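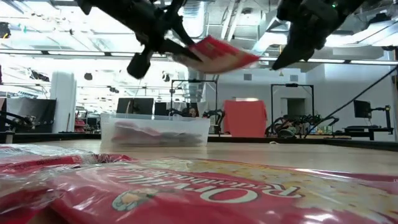
Orville Redenbacher's, in the red wrapper.

About Roston Film Club

Welcome! We're a small film club in Roston, run out of the old Heo building on the corner by the bus turnaround. If you've come for this month's listings they're on the other page, this one is just who we are and how it works.

How it started

June, a few summers back. Jin-sol Seo had a projector, a white sheet and a box of discs from a video shop that was closing down. First showing was in a garage with the door up. It rained. People stayed anyway, and they asked when the next one was, so there had to be a next one.

After that a season in the back of a café, then a church hall (lovely floor, terrible echo), and then Heo. Heo used to be a carpet showroom. Long, low, no windows down one side, carpet still on two of the walls – which turns out to be very good for sound. We took the lease on the ground floor and painted everything dark blue over one very long weekend. You can still find the blue on the door handles.

What we show

Mostly things you won't get at the multiplex. Old comedies, Korean and Japanese films, documentaries, silents with a live piano when we can get someone to play. Cartoons for little ones in the mornings. A western every so often as people do keep asking.

Everything is subtitled where we can get hold of subtitles, English-language films too. It began for one member and now most of us prefer it.

Members pick half the programme. Slips of paper in the tin by the door, please write clearly, we once spent a fortnight looking for a film that doesn't exist.

The room

Two aisles, a proper raked floor at the back (built by members, tested by members). Seats came out of a Lastar coach depot waiting room and are more comfy than they look. Bring a cushion if you're tall, don't ask me why it's the tall ones, it just is.

Level entrance from the car park side, space for wheelchairs at the front and on the left at the back. The loo is accessible. Hearing loop works best in the middle rows. Ring ahead if you'd like a seat kept.

Snacks 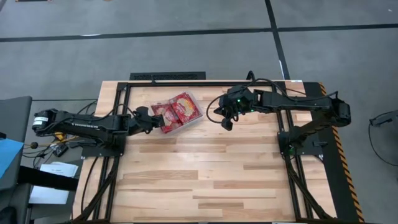
Popcorn, crisps, tea, squash for the kids. Nothing fancy and no mark-up worth mentioning, it goes back into film hire. You're welcome to bring your own food as long as it isn't hot. The kiosk opens when the doors do and closes when the lights go down – no serving during the film, the hatch squeaks. Cash or card, and mugs back on the tray afterwards please.

Runano

Runano is our short film night. Anyone local can send something in, phone films very welcome, any age. We show the lot in one evening with a break in the middle, and the makers get up and say a few words if they want to. Some don't, that's fine. We've had a four minute thriller set entirely in a lift and a very moving one about allotments.

Send films on a stick or by link. Label them! Name, title, how long it runs.

Money

Bit of a dull section but people ask. Membership is yearly and gets you cheaper tickets plus a vote on the programme. Guests pay on the door. The roof appeal is still going. The target is £1000, and we've had £500 from the raffle, so £500 to find. Any help at all is great, there's a jar at the kiosk or speak to Jin-sol.

Nobody is paid. Film licences are the biggest bill, then heating, then the projector lamp, wich always goes at the worst moment.

Joining in

We always need hands. Putting chairs straight, doing the door, taking posters round the shops, making tea. No experience needed, someone will show you. Projection training happens a couple of times a year and there's usually a waiting list so put your name down early.

Schools and groups can hire the room in the daytime. We don't do birthday partys at the moment, sorry.

Getting here

Bus stops right outside. Parking behind the building, go past the tyre place and turn in at the green gate. Bikes can go in the side passage, bring a lock. Doors open half an hour before the film.

Page last updated Oct 23, 2020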